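Projektbericht Wahlpflichtkurs Technik: Besuch am Tag der offenen Tür bei Soltani

Stand: 12. Januar 2021

1. Anlass

Unser Kurs beschäftigt sich in diesem Halbjahr mit dem Greifen von Alltagsgegenständen. Für die Projektarbeit sollten wir uns eine Werkstatt ansehen, in der Greifbewegungen von Hand vorgemacht und aufgezeichnet werden. Wir haben uns für Soltani entschieden, weil der Betrieb mit dem Bus zu erreichen ist und Schülergruppen zulässt. Teilgenommen haben 13 Personen. Der Besuch dauerte einen Vormittag.

2. Ablauf

Zuerst gab es einen kurzen Vortrag über die Firma und das Projekt Omus. Darin geht es um kleine Haushaltsaufgaben wie Aufnehmen, Umsetzen und Einräumen. Nach Angaben des Betriebs lagen bei unserem Besuch 2882 Aufzeichnungen vor. Danach wurden wir in zwei Gruppen geteilt. Die erste Gruppe ging zum Messplatz, die zweite zur Vorführung mit den Handgreifern. Nach etwa 55 Minuten haben wir getauscht.

Am Messplatz wurde gezeigt, wie die Öffnungsweite eines Greifers geprüft wird. Das war für uns teilweise schwer zu verfolgen, da die Werte nur auf einem kleinen Bildschirm standen. Die Formel dazu haben wir uns später im Unterricht noch einmal angesehen.

3. Vorführung mit den Handgreifern

Die Greifer werden mit der Hand geführt. Eine Person bewegt das Gerät zum Gegenstand, schließt die Finger und setzt den Gegenstand an anderer Stelle ab. Die Tische sind mit gewöhnlichen Dingen belegt, also mit Schachteln, Packungen und Tüchern. Als Unterlage dient eine Tischdecke. 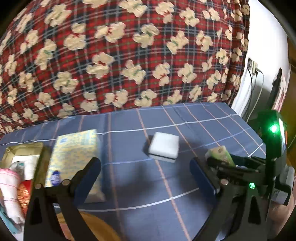 Abb. 1: Handgreifer mit geöffneten Fingern, dahinter die kleine weiße Box auf der Tischdecke. Rechts ein zweites Gerät mit grünem Licht.

Die Finger des Greifers sind schwarz und haben an den Enden dunkelblaue Polster. An jedem Finger sieht man zwei Drehpunkte. Wir durften den Greifer selbst ausprobieren. Flache Packungen waren schwieriger als die Box, bei Stoff haben die meisten von uns mehrere Versuche gebraucht. Wer zu schnell zugriff, hat den Gegenstand oft verschoben - das passierte fast allen beim ersten Mal.

4. Vergleich mit unserem Modell

Unser eigener Greifer Stallik besteht aus Teilen vom Baukasten Ferkau und hat nur einen beweglichen Finger. Kleine Schachteln kann er halten, runde Gegenstände rutschen heraus. Nach dem Besuch wollen wir die Fingerenden polstern und den zweiten Finger ebenfalls beweglich machen. Die Zeichnung dafür ist angefangen, die Maße fehlen noch.

5. Offene Punkte

Nicht geklärt haben wir, wie fehlerhafte Aufzeichnungen aussortiert werden. Die Frage schicken wir noch per E-Mail an den Betrieb. Die Materialliste für den Umbau wird bis Ende Januar abgegeben.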